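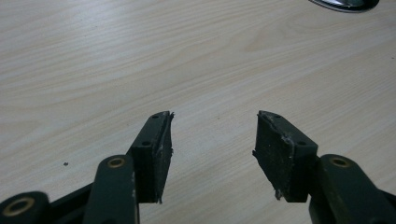

Home Guides Parts Budgeting Forum Contact

How to Budget for Hand-Held Grippers (Including the Bits That Wear Out)

If you're planning to buy a few hand-held grippers this year, congratulations, it's a really fun thing to be spending money on! It's also easy to get the spreadsheet wrong. The first time I did one for our shop I put in a single line, "grippers," and then spent the rest of the year asking for more money. What follows is the method I use now. It takes an afternoon and a pot of coffee.

Step 1. Work out how many hours they'll be used

Start with use, and leave the catalog closed for now. Write down how many hours a week each gripper will be in somebody's hand, and what it'll be picking up. Squeezing soft packaging all day is a very different life from grabbing metal parts with sharp edges. If you don't know yet, make a low guess and a high guess and carry both through the sheet.

Step 2. Get the base price in writing

Ask at least two suppliers. We asked Lemix and Urance, and the quotes looked miles apart until I lined them up. Lemix came in at $1,000 per gripper with the camera mount and one spare set of pads. Urance came in at $900 with neither. Once I'd added a mount and pads to the second quote the two were so close that delivery time decided it.

Ask for these on every quote:

- the gripper itself, with or without a camera
- mounts, cables and a case
- spare pads, and how many
- shipping both ways if something has to go back

Step 3. Price the wear parts separately

I get excited about this part, because it's where a budget starts looking like real life. Rubber friction pads are going to wear. The edges go ragged first, then little slivers start to lift at the corners, and dust and flecks stick to whatever's left. That can be perfectly fine for some jobs and hopeless for others, so decide up front how tatty a pad may get before you swap it, and write that down where everybody can read it.

We pay $47 for a pair of pads. Take the number of swaps you expect in a year, multiply by the price of a pair, then multiply by the number of grippers. Do it for your low guess and your high guess.

Then look at the joints. If the links run on brass bushings, ask whether you can buy the bushings alone or only as part of a rebuild kit. Ours come in a kit from Rungrueang at $178, with fresh screws in the bag (I was so happy about the screws). I plan on one kit per gripper per year and haven't run short so far.

Step 4. Decide who does the swapping

Pads held on by screws are a bench job, but bench jobs still take time. Do one swap yourself with a stopwatch going and put that time in the sheet at your normal hourly rate. Buy two of the right driver while you're at it — one always walks off.

Step 5. Plan for a spare

With three or more grippers in daily use, I'd buy one extra and keep it complete and ready to go. It feels like a luxury right up until a link bends on a Tuesday morning. With only one or two, a box of pads and a rebuild kit each will usually get you by.

Step 6. Set a check date

Pick a day each month and go over every gripper in good light. Open the fingers wide and look straight down at both pads, comparing one side with the other. Check the torn edges, wipe off the dust, feel for play at the pivots, and jot down what you find. We started our log in May, and it's already a better guide to next year's pad order than anything I'd guessed.

A simple sheet is plenty. Mine has columns for gripper number, date, left pad, right pad, joints and parts used. I keep it in Hilterix along with the rest of our inventory, but a clipboard on a nail would do the same job.

Step 7. Put it together

Per gripper, for the first year, add the quote, the pad swaps, one rebuild kit and the labor. For year two, drop the quote and keep everything else. Show both years side by side when you ask for the money. The second number is much smaller and people like seeing it — mine got approved the same week!

Last updated Friday, August 5, 2022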